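Séance 4 - Classer, coter, ranger (gestion d'une petite bibliothèque)
Notes de cours, à compléter avec le polycopié

Rappel séance 3 : fonds = ensemble des documents, collection = partie cohérente du fonds. Ne pas confondre à l'examen svp.

1. Classification vs cotation
Classification : ordre intellectuel (sujet, genre). Cotation : adresse physique sur le rayon. Deux ouvrages même classe, cotes différentes.
Dewey : dix classes, puis subdivisions. Indice court pour les petits fonds, trois chiffres suffisent souvent. Au-delà on perd le lecteur.
Cote = indice + trois premières lettres de l'auteur. Romans : R + lettres.

2. Cas Brilen
Bibliothèque de quartier, 3000 volumes, dont 1233 en jeunesse. Ancien plan de classement maison, par couleur de pastille. Problème : pastilles décolorées, plus personne ne distingue l'orange du rouge. Recotation commencée en mars par la jeunesse.
Choix discutable : BD mélangées aux albums. On en reparle en TD.

3. Désherbage
Méthode IOUPI : Incorrect, Ordinaire, Usé, Périmé, Inadéquat. Croiser avec date d'édition et nombre d'années sans prêt. Sur un lot test de 100 titres à Brilen, 53 retirés, le reste gardé ou envoyé en réparation.
Attention aux dons : même critères que les achats. Pas d'exeption.

4. Rangement matériel
Tranche au bord de la tablette, jamais poussée au fond. Serre-livres dès que la rangée penche. Laisser un tiers de vide par tablette pour les intercalations.
Brochés minces : se courbent s'ils restent inclinés, prévoir des séparations rapprochées.
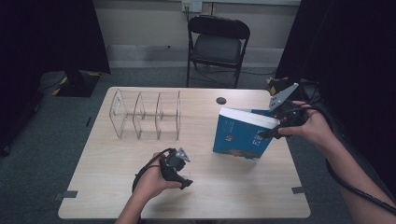
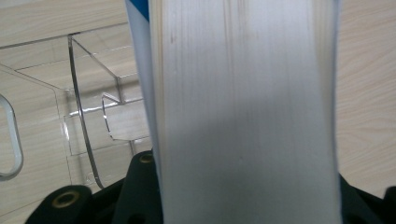

Un broché à couverture bleue et un casier transparent à trois compartiments (première vue) ; tranche de papier de près (seconde).

Grands formats à plat, trois max par pile. Périodiques en boîtes, l'année sur le dos de la boîte.
Poussière : dépoussiérer livre fermé, du dos vers la gouttière, chiffon sec.

5. Récolement
Vérifier rayon par rayon que le fonds correspond à l'inventaire. Une fois par an si possible. Manquants : attendre un second passage avant de les sortir du catalogue.

Pour la prochaine fois : lire le dossier Gasalberg (pages sur la signalétique) et coter les dix titres de la liste B. Rendu papier, pas de mail.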